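Plastic basket for boxes of wrap and bags, or something else?

Posted by granmont_kitchen in Storage and Organizing

We have one deep drawer for foil, wrap, sandwich bags and trash bags, and it jams every time. I want to move it all to a basket on the pantry shelf. The shelf is wide but there are only 2 inches to spare above the tallest box. Has anyone done this with a plain plastic basket, and do the long boxes fit?

Plavel
Measure the longest box first. Mine wouldn't lie flat in any basket I owned, so I stand the long ones on end and put the short ones in front. With your shelf that won't work unless you can move it up. I got mine at the Coste outlet, no idea if they still carry them.

zellport_attic
I keep a green see-through one with slots in the sides. Get one with smooth walls inside if you can, as thin cardboard catches on rough edges and tears. Put the boxes on the table before you buy anything and sort out which ones you use every week. I had nearly 200 sandwich bags in three half-used boxes and put them all in one. After that I had 6 boxes left to store. 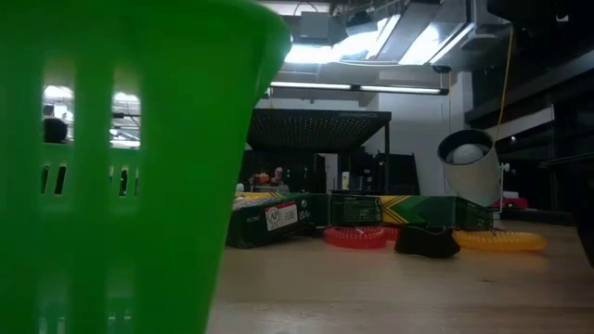

Should the basket have a lid if it's going on a pantry shelf?

Leave the lid off. You only have 2 inches above the boxes, and you would have to pull the whole basket out each time to open it. If dust bothers you, lay a folded dish towel over the top.

Plavel
Agree on no lid. Mine cracked in August anyway.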